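Plerkard adds tiered cake stand and baking course for home celebration bakers

30 August 2018 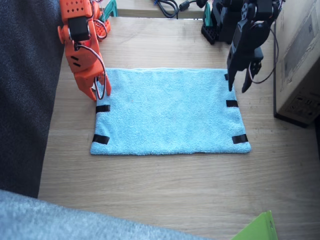
Light blue terry towel on a wooden tabletop.

Plerkard today released a tiered cake stand for home bakers, along with a short course on stacked cakes taught at its Fullwood kitchen.

The stand has three removable plates and a centre rod that can be shortened for a two-tier cake. Fully assembled, it holds 40 standard cupcakes. Each plate has a raised rim and a matte grey finish.

"Most of our customers make one large cake a year, usually for a wedding or a milestone birthday," said Seema Kaushik, product manager at Plerkard. "They asked for a stand that comes apart and stores flat."

The course runs over two evenings and covers levelling, dowelling, crumb coating and colouring buttercream. Classes are limited to 7 people. Instructor Omid Dehghan will also demonstrate how to scale a butter cake recipe for different tin sizes.

A first production run of 400 stands is available from Plerkard and from Celance stores. Course bookings are taken by telephone or at the Fullwood counter. Flour, sugar and butter are supplied; participants bring their own apron and a cake carrier.

Media contact: Tsehay Wako, Plerkard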